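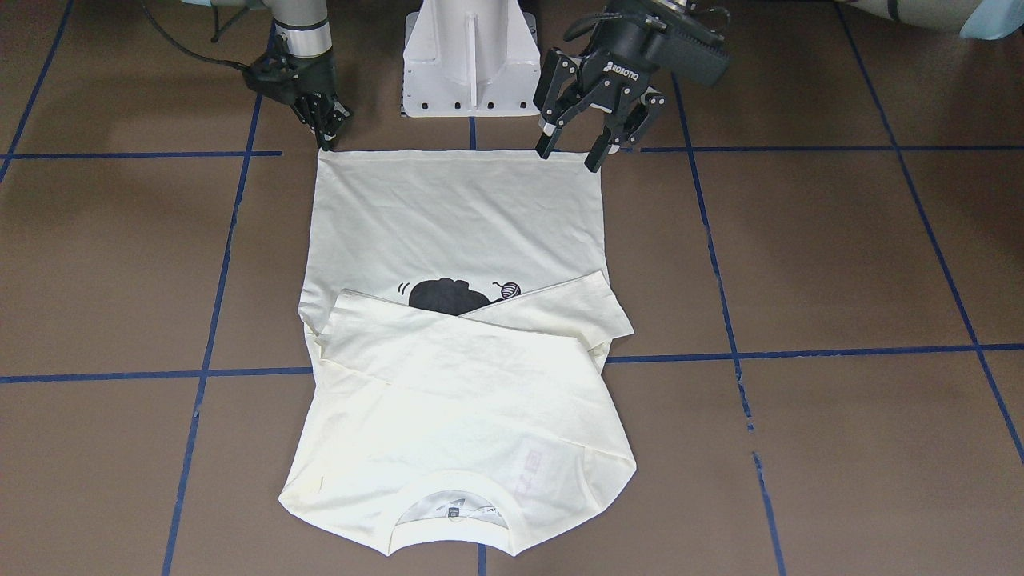 *4 min read*

22nd October

So I finally sat down with the county budget packet (with coffee, then with more coffee) and I have thoughts about Measure 5. If you live in Jaramillo County you've probably had the mailers by now. Mine said "Keep Our Jobs" in letters the size of my hand and then forgot to mention what the measure does.

What it does is extend the property tax break for the Fladon plant out on Flener Road. The original deal was signed when the plant opened, and it lets Fladon pay tax on the value of the bare land and skip the buildings. That deal runs out in February. Measure 5 would keep it going for another 4 years, on the same terms, with no new hiring target attached.

I want to be fair here, so let me start with the part I agree with. The plant employs over 600 people, and plenty of them live in town and buy their groceries and their kids' sneakers in town. That's real money! I don't want those jobs to leave any more than the mailer people do, and I voted for the original deal without losing any sleep over it.

But a tax break is a way of spending money, and we almost never talk about it that way. If the commissioners wanted to write Fladon a check every year, we'd have hearings and a line in the budget and a lot of shouting. When the same money just never gets collected, it lands in a footnote near the back of the packet, in type I needed my other glasses for.
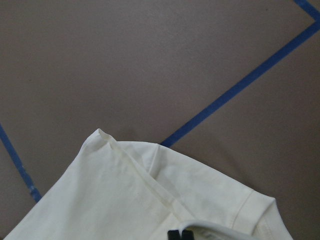
And somebody makes up the difference, which brings me to my own bill. I paid $2,190 in property tax this year on a very ordinary house with a very ordinary leak over the back porch. It went up again, and the letter that came with it blamed "rising service costs." Fine, roads and ambulances cost more than they used to, I get it. I'd just like to know how much of the increase is ambulances and how much is Flener Road, and the packet won't tell me. The school district gets its share out of the same pot, by the way, and it has no vote on the deal at all.

Zirkau, over the county line, had a similar arrangement and let it phase out a bit at a time, with the company paying on a larger slice of its buildings each year. I could live with something like that here. I could also live with an extension that asks for something back – a number of jobs, say, with the tax owed if the number isn't met. Measure 5 has neither, and we can't edit it on the ballot. It's yes or no.

I'm leaning no, and I'd be happy for the commissioners to come back with a better version before the old deal ends. If you work at the plant and see it differently, please write in, I mean it. I'll run the letters in the next issue, including the ones that tell me I'm wrong – I got quite a stack of those after the piece on parking meters.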